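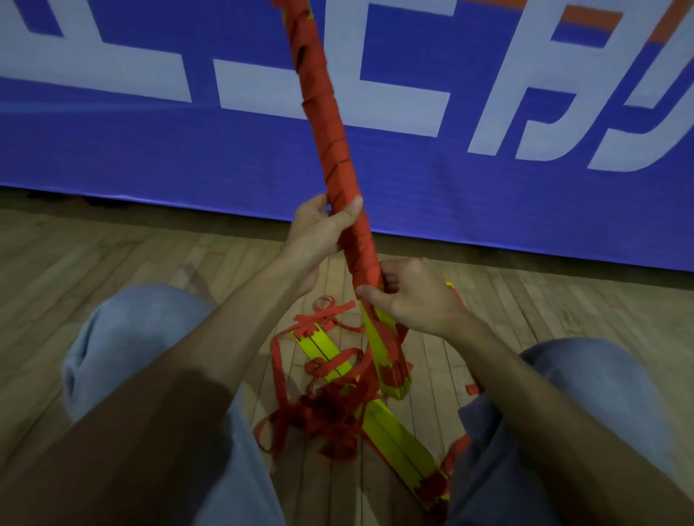 我们这个课题要弄清楚一件小事：社团活动用的布横幅，挂起来以后为什么总是不平？本来以为一个下午就能查完资料，结果越查越有意思，最后写成了这份报告！横幅的褶皱大致分两种，一种是折叠存放压出来的硬折痕，一种是悬挂时受力不匀产生的波浪。蓝底白字的大横幅很能说明问题，布面上有皱，下沿还微微起伏，下沿左边跟地板之间露着一道暗暗的空隙。字的笔画越粗，我们越容易看出它歪没歪，所以后来做试样时也都印了粗体大字。

试样的布是从Grarkico布行买的零头，裁成同样大小，共12块。一半对折再对折，压在书堆下面；另一半卷在纸筒上。5天后取出来挂到走廊里，请路过的同学打分，收回173份评分表（大家比我们想的热心多了）。卷放的那一组得分明显高，折放的那一组最深的折痕挂了几乎33个小时还看得见。

悬挂方式我们也比了。只系上面两个角，中间一定下垂；上沿穿一根杆子，整块布马上精神起来，下沿再加一条配重就更服帖。Pranab Sheikh提议把配重缝在布边的夹层里，效果特别好，缺点是针脚太费时间，我俩缝到手指发麻。

误差方面，走廊有穿堂风，评分的时间也没有统一，棉布和化纤布混在了一起，这一点下次必须分开。九月份我们想借Dindasa活动室再做一轮，把湿度也记下来。

执笔：Kasun Gunawardena
2019年5月21日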